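Print | E-mail

Terstead Reading Room – Furniture Refit
Progress report to the Grelmont Fund, 23/05/2020

Work since January has covered the table tops. Of the 18 tables in the grant schedule, all but 3 now have new tops fitted. Spending on this line stands at 1408 against the approved budget. The remaining tops are on order from Ernside – delivery is expected next month.

The tops were specified in a pale finish with a low sheen, to cut glare under the ceiling lights. Grain direction runs lengthwise on every table.

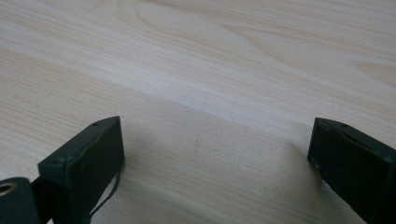
Table top, pale finish, arched grain pattern.

Edge trim and leg repairs follow in the next period. No change to scope is requested.

Contact | © Terstead Reading Room | Back to top

Comments (2)

Juhász: Will the old tops be sold?

oakleaf102: Much lighter than the brown ones. Please keep the felt pads on the legs.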